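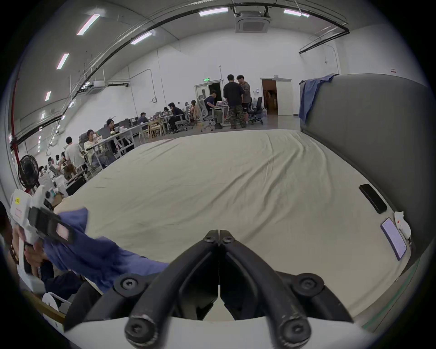
Giseo has put in for 14 more hand-held grippers for its bed-making work, and the budget meeting in Draltstead lasted longer than most of the beds would take to make. The quote from Weerakoon came to 1,686 a pair. Kristine Marquez, who holds the purse, had pencilled in 1,107, a figure she describes as "hopeful".

Spare jaw pads are extra, naturally. 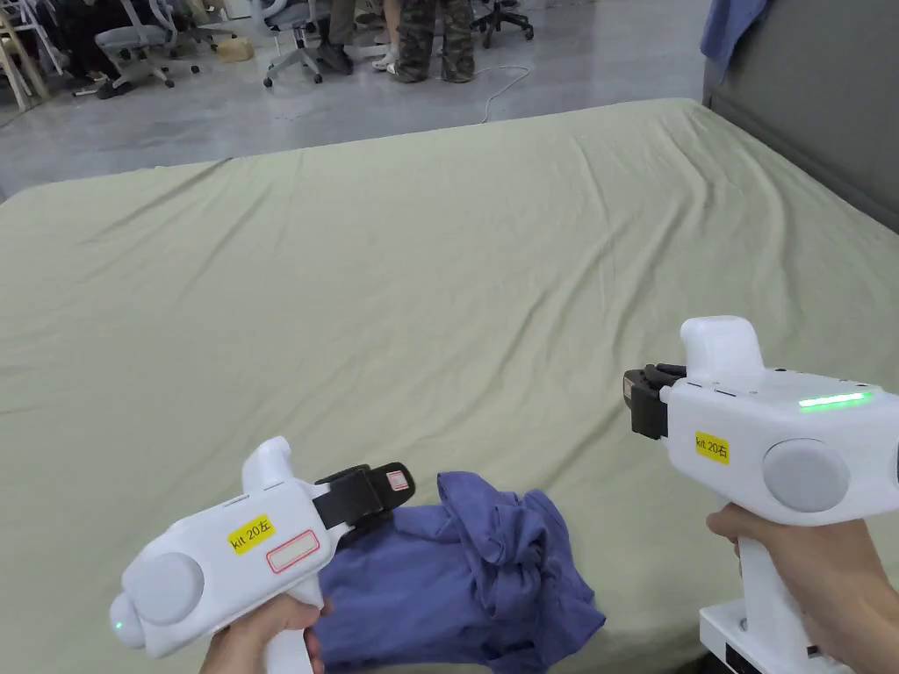 *Kit 20 at the bedside, with a blue garment still to be dealt with.*

Miroslava Jurčo wants the order placed before July. She has also asked for a second bed. Marquez has offered 100 towards sheets and will look at the bed next year.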